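Seis semanas buscando plaza de técnico de laboratorio

Llevaba tiempo sin escribir porque he estado mandando currículos. Dejé el laboratorio de Donusum en febrero, cuando terminó la sustitución, y desde entonces me he presentado a 14 ofertas. Me han contestado 5. Lo apunto por si a alguien del gremio le sirve.

La primera entrevista fue con Idum, que lleva la analítica de varias clínicas privadas. Me llamaron a las ocho y media de la mañana sin avisar y la persona que hablaba no tenía mi currículum delante. Preguntó por hematología, le dije que había hecho dos años de turno de noche, y me mandó un formulario de once páginas. Lo rellené. No he vuelto a saber de ellos.

La segunda fue en Bruline, con Ruben Van Loon, jefe de la sección de microbiología. Esta sí fue una entrevista en condiciones. Me preguntó cómo actúo si un control sale fuera de rango a mitad de turno y quién firma la repetición. También me dijo el sueldo sin que yo tuviera que sacarlo: 3,000 al mes en bruto, con las guardias aparte. El contrato es de un año y la incorporación, inmediata.

El problema es la vivienda. Bruline está en Ye y allí el alquiler más barato que he visto para una persona son 1,145, sin gastos. Con las guardias salen las cuentas, sin ellas voy justo.
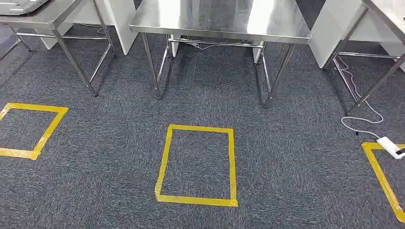

Pregunté si había ayuda para el traslado y me pasaron con Vaughan Fairweather, de personal. Me explicó que pagan el primer viaje y dos semanas de alojamiento, pero que el resto corre de mi cuenta. Le pedí que me lo pusiera por escrito y lo hizo esa misma tarde.

Un consejo para quien tenga el título de fuera: pedid la homologación antes de empezar a buscar. En tres ofertas me descartaron por tener el expediente en trámite, aunque el anuncio no decía nada. Y guardad los certificados de formación en un solo PDF, que siempre los piden juntos.

Tengo hasta final de mes para contestar a Bruline. Mientras tanto sigo pendiente de una bolsa pública que debería publicar las listas pronto.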